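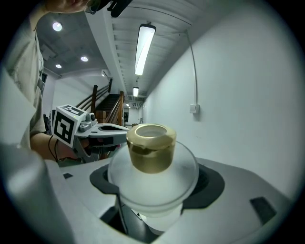
By Leire Barrios | Members' News, April

The smoking cessation group at Zarnodwood is starting its second round, and I could not be happier to write this one up! If you've been meaning to quit, or you've quit four times already and are a little shy about saying so, please read on, because this group was built with you in mind.

A little background first. We ran the first round over the winter in the small meeting room upstairs (the one with the noisy radiator). Arif Hutapea led it, and he brought along a workbook called Tika, written by a couple of former smokers and passed around on photocopied pages for years before anyone bound it properly. It's 127 pages, and a lot of that is blank space for you to write in. You keep a smoking diary for the first stretch without changing a thing. Then you start picking off the cigarettes you care about least. Florencio Segura told me his first one to go was the one in the car on the way home, and he'd been sure it would be the hardest.

What I love about the way Arif runs things is that you choose your own goal. Some people set a quit date and stick to it. Some cut down over a couple of months. Carmela Benítez came in wanting to get to five a day and stay there, and she ended up stopping completely, and then she had a rough patch in the middle of a house move and smoked for a week, and then she stopped again. She came to every meeting through all of it. The group cheered for her the whole way, me included, and I was only there to take notes!

Now for what's new. The evening meetings are staying at 6:30, and we're adding a noon meeting for people who work late or have kids to pick up. Both cover the same chapters, so you can switch between them whenever you like. We've also moved to the big room downstairs, which has better chairs and a door straight onto the courtyard.

Ignacio Peñalver, who is a pharmacist, will join us for two of the sessions to talk about patches, gum, lozenges and the prescription options. He's great at explaining how to combine them and what to ask your own doctor, especially if you take other medicines. Bring your list. He'll stay late for private questions.

There's a phone buddy sheet too. You put down your first name, your number and the hours when you don't mind a call, and you get matched with somebody whose bad hours are different from yours. It was Florencio's idea and it worked so well last time that a few of those pairs are still calling each other.

The group is free and so is the workbook. You don't have to have quit to come, you don't have to say anything at your first meeting, and family members are welcome at the opening session. If you vape and want to stop, come along. The diary pages work fine for that.

To sign up, call the front desk and ask for extension 205, or put your name on the sheet by the mailboxes. Arif would like a rough headcount before the workbooks are printed, but if you decide at the last minute, come anyway and share a copy with me.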